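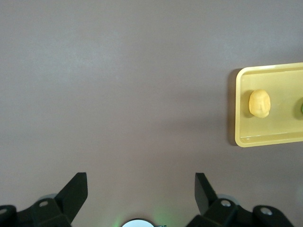

A reader in Mondham wrote in to ask whether any of these arms could clear up after tea yet, or whether she should keep her money and carry on doing it herself. Fair question, and I've had the Grulier tabletop arm in the kitchen for most of August trying to answer it.

Setting up took me an evening and two pots of tea (the Kenenar software wanted updating twice!), and after that I gave it one chore, moving small lumpy things in and out of a shallow yellow tray. Over the month I logged 300 tries and it managed 232 of them, which pleased me more than it probably should. Round things roll away from it, mind you, and it's terribly slow, up to 200 seconds for a single piece on a bad morning.

I do like it, I really do, and the fingers open good and wide. But Buthelezi are asking £3794 for the set, and my dishcloth is still quicker. Keep your money for now, I'd say, and ask me again when the next model comes out.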